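Clatiditz notebook, laundry bench
June, evening session

The question on the whiteboard is still whether the thing can do a basket of washing while the rest of us have tea. Current answer: yes, if you drink very slowly and don't own many clothes.

Started at 5 with the ribbed knits. Plain cotton went well enough last week that we got cocky. Ribs are another matter. The fabric stretches when lifted, so the corner we aimed for isn't where the corner ends up, and the old Hyvönen fold routine carries on regardless, folding air with great confidence.

Grillon settings: grip force down to 500 on our own daft scale, from 655. Fewer creases, more drops. Put it back up halfway and got both.

Teleop from the headset is still miles ahead of the policy. Hands out in front, no buttons, and a jumper gets folded in about the time my gran would take to do the whole airing cupboard.

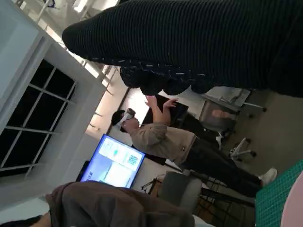
2 min read

Pundel wants 2,000 clean folds before we retrain. At tonight's rate I shall be drawing a pension. Try the sleeves-first order next, and weight the hem so it stops creeping off the mat - a bulldog clip each side might do. Shelf of towels untouched. Socks not to be mentioned.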